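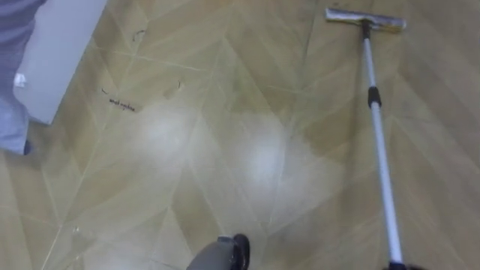
Workshop notes / Finishes

April, 4:10 pm

Third round on the floor cleaner dilutions for the Parkley job. Background for Darmawan, who missed the first two: the client has wood-look tile in a herringbone lay with pale grout, and complains of a haze when the light comes in low. They had been using a wax-type polish from the previous contractor. Glazed tile doesn't take wax, so it sits on top and smears.

Tried today on the offcut boards:

Board A – neutral cleaner at the label rate, one rinse. Still streaky at a low angle.
Board B – same cleaner at half rate, two rinses. Better. Slight drag when I run a dry cloth over it.
Board C – alkaline stripper, 4 minutes dwell, neutral rinse, then plain water. Clean. Grout went a shade lighter, which I want to check again tomorrow morning.

Water here reads 141 ppm hardness. Parkley's is probably higher. Need a sample from their tap before quoting a rinse count.

Flat mop pads: the Brunier ones shed after 40 washes, and the lint shows up on the pale joints. Going back to the old microfiber until the box is used up.
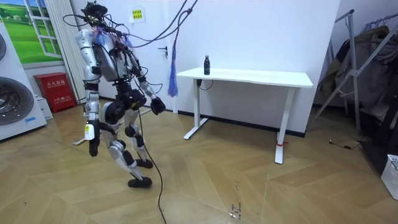 Entered by Sekar Kwok, checked by Afshin Mousavi

Glare is a separate problem from haze and we should say so to the client. A glossy glaze will throw a white patch under any strong light, however clean it is. Afshin suggests a matte sheet on the window side – their call, not ours.

Benedito asked if the stripper can go down over the whole floor in one visit. 2,000 square feet with two people, yes, if we work in strips and don't let it dry. Bring the wet vac and spare squeegee blades.

To do: recheck grout on C, reorder pH strips, ask Nataša where the Druvness sample bottles went.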